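Stelinard Cell Software - Set-up Guide
Section 4: Wrist camera and grasp planning in simulation
Revised November 2022

4.1 Before you start
Load the carton scene and start the planner. The wrist view must open as a full circle with black corners. Do not crop it.
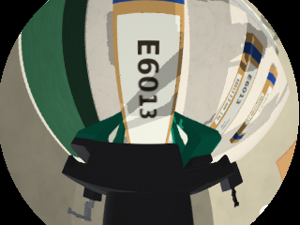 Figure 4-1. Wrist view, carton between the fingers.

4.2 Lens model
1. Open Camera > Model and select Fisheye. The pinhole model will not fit this lens.
2. Load the calibration file supplied by Dufour.
3. Run Check with 40 sample poses.

CAUTION: Do not tick Auto-rectify while the arm is enabled. The pose estimator reads the raw view.

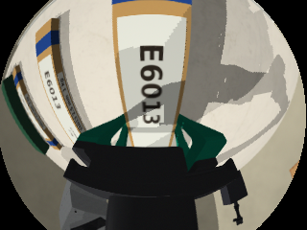
4. Set the label reader to accept text at any rotation. It should return E6013.
5. Set the minimum match score to 67.

Note: Shadows across a label lower the score. Leave scene shadows on - a threshold tuned without them will be too high.

4.3 Choosing the target
1. Set Target to Nearest. Cartons with the same label are told apart by pose only.
2. Add the other cartons and the green block to the collision list.
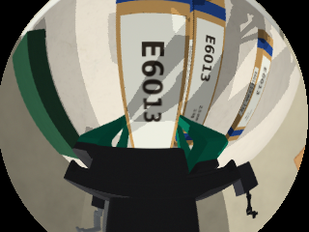

3. Press Plan. If error 17 appears, increase the finger clearance and plan again.
4. Switch to the room view and step through the approach at reduced speed. 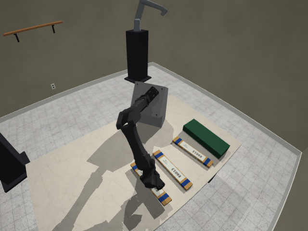 Ganetis reports that the planner sometimes picks the wrong elbow solution after a scene reload, and that clearing the joint cache before pressing Plan cures it.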